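Astach Centre extends its brush painting course

2023-08-19

The Astach Centre has confirmed that its introductory course in brush painting will continue this autumn with 30 places, following strong demand during August. A grant of £3000 from the Dedby Fund will pay for paper, paint and felt mats. 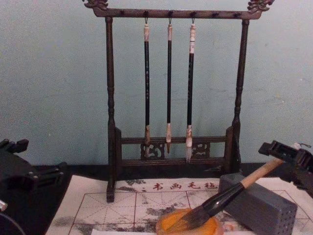

Calligraphy brushes hanging from the carved rack.

Beginners start with single slanting strokes in one colour before attempting leaves and petals. Work is done on white paper laid over a gridded felt, with the paint kept in a small round dish within easy reach.

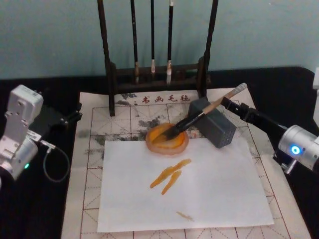

Enrolment

Applications are handled by Mared Owen at the centre's front office. The fee is £38 per person and includes all materials. Participants may bring their own brushes if they wish.

The course tutor, Omar Khoury, asks newcomers to load the brush slowly and to expect ragged edges at first.
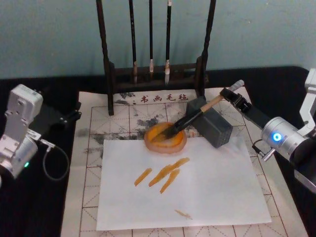
He will also lead 2 evening sessions on the care and storage of brushes, open to former students without charge.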